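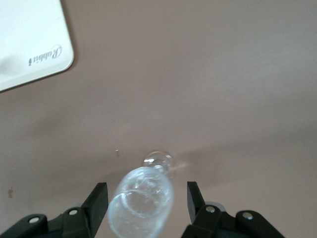 Marar: Collecting Tabletop Examples
Skurnent Robotics, Kastus Building
Posted Mar 3, 2023

Marar is our set of recorded examples for teaching an arm to handle things on a table. A person drives the arm through a short task, the cameras record it along with the joint positions, and the result is saved as one episode. We started in December with blocks and cups. This gallery covers the glassware sessions, from setting up a table to checking the files at the end of the day.

The clear glass set stands at 502 episodes. Of those, 280 are pick and place, 140 are turning a glass upright from its side, and the rest are pushes and regrasps. Click any title for the larger version.

Setting the table
The tabletop stays the same for a whole session. Objects are put down by hand in a new position before each episode, and the operator is told the task but not the grasp.

Glass on its side
The wrist camera looks down between the two black fingers at a clear glass lying on the table. The fingers are open on either side of the bowl, with the foot of the glass pointing away from the gripper.

Why clear objects
Opaque cups were the easy part. With a clear glass the table shows through, so much of what the camera gets is the rim and the highlights. Our first model, trained on cups alone, tended to close short of a glass or beside it.

Other things left on the table
We don't clear the table down to one object. In the glass on its side episode there is a white board in the far corner with the word "Rabbit" on it, well away from the glass. The task has nothing to do with it, and the label file lists it as background.

Marks on the surface
Small specks and stains stay where they are during a session. We wipe the table between sessions. Early on we wiped it between episodes and lost a lot of time.

At the controls
The operator moves a small leader arm and the working arm follows. New operators get a morning of practice with plastic cups before they record anything we keep. The common mistake is closing the fingers too early, while the arm is still moving in.

The approach
Operators are asked to bring the open fingers down past the widest part of the bowl and then stop for a moment. The pause gives us a clear point to mark as the end of the approach. Without it, two people labeling the same episode would put the mark in different places.

Blur
Wrist camera pictures blur when the arm or the object moves. We keep those pictures. The model will get the same kind when it runs, and throwing them out would leave gaps in the middle of the motion.

Closing on the glass
Grip force is capped in software for all glassware. The cap is set low enough that a bad grasp usually slips. A slip is saved and labeled as a slip.

Upright again
In the turning task the arm lifts the glass by the bowl, rotates the wrist, and sets the foot on the table. An episode counts as a success if the glass is still standing after the fingers open and the arm has backed away.

Failed episodes
Failures go in a separate folder and are part of the set. We record what went wrong from a short list: missed, slipped, tipped over, pushed away, stopped by operator. "Stopped by operator" also covers the times the phone rang.

Lighting
The room has overhead lights and one lamp on a stand. We move the lamp between sessions so that shadows fall in different directions. Blinds stay down, which we should have done from the first week. The December recordings have sun on the table in the mornings and none after lunch, and the model picked up on it.

Recording in Clilik
Clilik is our own recording program. It starts and stops all the cameras together, writes the joint positions, and asks for a one-line task description at the end. The line is typed fresh each time. We had a drop-down menu at first, and every episode ended up with the same wording.

Labeling
Each episode is watched once at normal speed and once slowly. The labeler marks the approach, the grasp, the move and the release. Where the foot of a glass is hard to make out, the labeler marks it as unclear and moves on.

Checking the files
At the end of the day a script looks for dropped pictures and for gaps in the joint record. Bad episodes are pulled and recorded again if the table has not been changed.

Gripper check
The screws on the finger linkages are checked before the first episode. A loose finger changes the grasp enough to matter, and we had to discard one full session in December for that reason.

What comes next
Two more sessions with clear glasses are planned, both for the turning task. After that we move to bowls and lids. Pictures from those sessions will be added to this page.

Back to Skurnent projects
Older galleries: Blocks, Cups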